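Cure Time 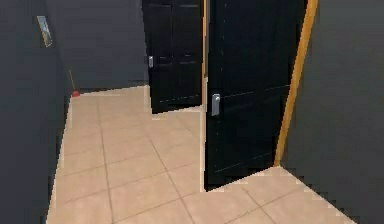
The lamp at station four was rated for 16 watts and delivered less. The technician had logged this in July and again after the summer, and the log had been initialed both times by someone whose handwriting she did not recognize.

She set the timer to the long cycle to compensate. The client, a woman in a gray coat who had given her name to the front desk only as Vukadinović, placed her left hand under the lamp and kept it flat.

"It gets warm," the technician said. "If it stings, pull out, wait, go back in."

"I know how it works."

The base coat was Brorkine, the rubber formula, which levels well on a ridged nail and tolerates a weak lamp better than most. The color was a blue-black from the Lirkley range. It had a high pigment load and had to go on thin. Applied in a normal coat it would skin over on top and stay liquid underneath, and within a day it would wrinkle at the sidewall. The technician had learned this on her own thumbs.

She did the right hand while the left one cured. Cuticle pushed back, lateral folds cleared with the small bit at low speed, plate dusted, dehydrator, primer on the tips only. The nails were short and had been filed straight across by someone in a hurry. The free edge on the index finger had a split that ran back into the pink.

"How did this happen?"

"A drawer."

She bridged the split with a strip of fiberglass mesh and a bead of base, and floated the bead over the strip until the weave went clear. The woman watched the brush.

"You used to be in Flosstead," the woman said. "In the shop across from the bus depot."

"For a while."

"You did my mother's hands."

The technician wiped the brush on the lip of the bottle, one side and then the other. In Flosstead she had kept her own client cards, one per set, numbered in pencil. When the shop closed there were 3,793 of them. She had thrown out all but 397, the ones for regulars, and those were in a shoe box on top of her refrigerator. She did not say any of this.

"What did she wear?"

"The same thing every time. A pale pink, almost no color. You put a dot of silver on the ring finger, near the base. She never asked for it. You just did it once and she let you keep doing it."

The lamp clicked off. The technician turned the left hand toward the light and checked the edges. No wrinkling. She touched the thumbnail with a gloved knuckle and felt the normal drag of the tacky layer.

"Second coat," she said.

It took 2 more cycles on each hand, plus the top coat. She capped the free edges and wiped off the residue with alcohol, and the blue came up hard and even. Then she opened the bottom drawer and moved the bottles until she found the silver, an old one, the brand name rubbed off the cap. It had separated. She rolled it between her palms until the sediment let go of the glass.

The woman had already put her right hand back on the rest.

"Ring finger," the technician said.

"Near the base."

She used the smallest dotting tool and set the lamp for the long cycle again.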